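Semton Furniture Help Desk
Ticket 672
Product: Kivach 800 cabinet, white
Subject: Long bottom drawer opens by itself
Opened by: Teodor Åberg
Status: Open, awaiting customer
Category: Drawers and runners (customer chose "Other", then "Other (other)")

Customer, 09:14

Good morning. I have a Kivach 800 cabinet, bought in May, assembled by me in one evening with the supplied key and some language. It has the small drawers on the left, the open compartment on the right and the long drawer at the bottom.

The long drawer will not stay shut. I push it in, it goes in, I walk off, and when I come back it is out by the width of a thumb. The small drawers behave perfectly, so it isn't the whole cabinet being difficult.

I have tried pushing it harder. I have tried pushing it very gently, in case it preferred that. What next?

Semton support (Grabowska), 10:02

Hello Teodor, and thank you for the clear report. We get a fair number of these and it is nearly always one of the following:

- the cabinet is leaning forward
- a runner has been fitted on the wrong side
- something has dropped down behind the drawer

Could you take the long drawer out completely and look in the space behind it? Pull it to the stop, lift the front edge and keep pulling. It is heavier than it looks if it is full, so empty it first.

Customer, 10:47

Emptied it first, as advised, after trying it full, as not advised.

Behind the drawer I found one spare knob screw, a takeaway menu and the assembly leaflet, which explains where the leaflet went. None of them was thick enough to push a drawer open, but I have taken them out on principle. Drawer back in. Shut. Made tea. Open.

Semton support (Grabowska), 11:20

Thank you. Please keep the screw, it fits any knob on the cabinet.

Next, the runners. They are marked L and R on the inside face. The marks are small and grey on grey, and I have passed on my feelings about this before. If the two are swapped, the drawer still slides but the little dip at the back that holds it closed ends up at the front, where it does no good to anyone.

Customer, 11:58

Found the marks with a torch. L is on the left and R is on the right. I was rather hoping to have got this wrong, as it sounded like an easy one.

While I was down there I ran a finger along both runners. There was a line of sawdust in the left one, towards the back. Wiped it out with a dry cloth. The drawer now opens by itself more smoothly.

Semton support (Grabowska), 12:15

That does at least tell us the runners are healthy. It is going to be the floor.

What is the cabinet standing on, and is it fixed to the wall?

Customer, 12:31

Tiles, pale grey and speckled, the sort that hide crumbs until you are barefoot. It is not fixed to the wall. It is pushed up against it. I was going to do the wall bracket "at the weekend", and I have not said which.

Semton support (Grabowska), 12:40

Please do the bracket once we are finished here, and until then don't have several drawers open at the same time. That part isn't me being fussy, a chest or cabinet with its drawers out can tip.

For now, a test with a marble or anything else that rolls:

1. Empty the long drawer and close it.
2. Put the marble in the middle of the cabinet top.
3. Let go of it.
4. Note which way it goes.

Customer, 13:26

I own no marbles. I used a frozen pea, then a second frozen pea when the first went under the cabinet.

Both rolled straight off the front. No hesitation at all. A spirit level, borrowed later from downstairs, agreed with the peas.

Semton support (Grabowska), 13:41

Very good peas. Your cabinet leans forward, and the long drawer is the only one with enough weight in it to take advantage.

There is an adjustable foot under each front corner. Turn them clockwise, seen from above, to bring the front up. Do it a half turn at a time, the same on both sides, and check with the level between goes. If a foot is sitting in a grout line, slide the cabinet along a little until it stands on tile.

Customer, 14:35

Things learned in the past hour:

The right foot was sitting in a grout line.

The left foot had never been screwed out at all. In the leaflet (recovered, see above) this is step 5, and I remember step 5 as the point when supper arrived. See also: takeaway menu.

Have moved the cabinet along and given both feet two half turns. The level is now happy from side to side and nearly happy from front to back. The drawer stayed shut for the length of a phone call, then let itself out by a whisker. An improvement, but I'd not call it reformed.

Semton support (Grabowska), 14:52

One more half turn each side, then leave it shut for a while with its usual contents back in. Heavy things go towards the rear. People put the heavy things at the front where they can reach them, and then they write to me.

Could you also send a photo showing how the cabinet stands against the wall and what else is on the floor near it? Cables are worth a look. If a lead gets trapped under the base or behind the back panel, it can hold the cabinet off true however carefully you turn the feet, and it isn't good for the lead either.

Customer, 15:30

Half turns done. Contents returned, heavy things to the rear, sulking.

Photo attached. The white wall is the one the cabinet backs on to. The brick one has the little side table in front of it, and the cable collection lives mostly over there. I am aware of the cable collection. It has its own ticket, in the sense that my sister mentions it when she visits. I felt along the base with a ruler and didn't meet any leads.

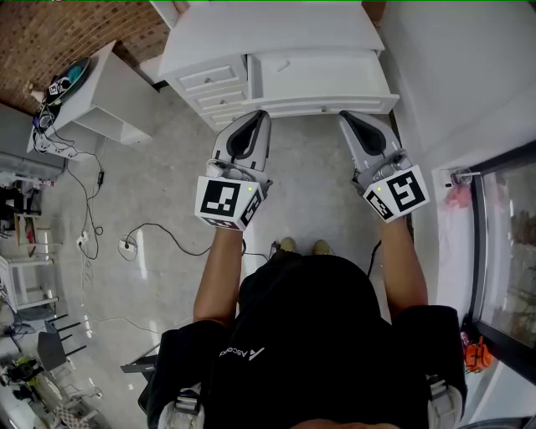 Next steps (Semton support, 15:48)

1. Leave the long drawer closed until tomorrow morning, then reply here with in or out.
2. If it is out, I will send a pair of Nandeck soft-stop catches. They press on inside the runners and need no drilling.
3. Keep the cables clear of the bottom drawer's path, and look behind the cabinet before you push it back for good.
4. Fit the wall bracket. Please name a weekend.
5. Retrieve the pea.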